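I've been making small-batch drinks at home for years, and the question I get asked most at the Vendville market is which spruce beer kit to start with. So I've given the Cadeck kit its own page. It's the one I sell most of and the one I still use in my own kitchen.

The recipe card in the box is based on one from 1802, out of a ship's steward's notebook that the Cadeck people bought in a box of odds and ends. The original makes enough for a whole crew and calls for a frightening amount of molasses, so they've cut it down to fill 32 small bottles (the bottles are sold separately, sorry!). You get dried spruce tips, dark molasses, a sachet of yeast, a straining bag and a little brass tap that fits most buckets. I grumbled about the tap when I first saw it and now I wouldn't be without it.

As for the taste — think of ginger beer that has spent a week in the woods. My sister says floor cleaner, but she doesn't like gin either. If you want it milder, use half the tips and steep them for less time. I like mine strong, with a slice of lemon.

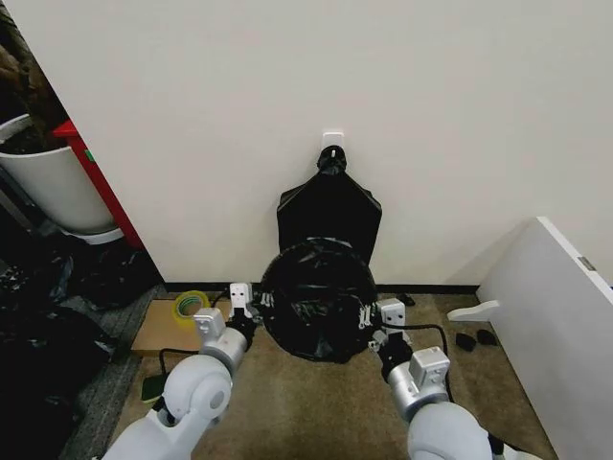 Black bag hung by its knot from a white adhesive hook.

The spruce tips come from Rey, picked in May while they're still soft and bright, and dried slowly. Please don't go and cut your own from any old hedge, as yew looks close enough to fool people and it's poisonous. Once the packet is open, keep it somewhere dark and use it within the year.

The kit is 35 pounds including postage. Refill packs have everything except the tap and straining bag, and I usually have plenty in. There's a bigger Dakomico bucket with a proper lid as well, if you'd like to make a double batch — drop me a line first, they're bulky and I only keep a couple at home.

One more thing, keep the bottles somewhere cool and let the gas out every day for the first week. I forgot once, in August, and was wiping molasses off the pantry ceiling until bedtime.

Contact | Postage and returns | © Vendville Spruce & Ginger | Back to top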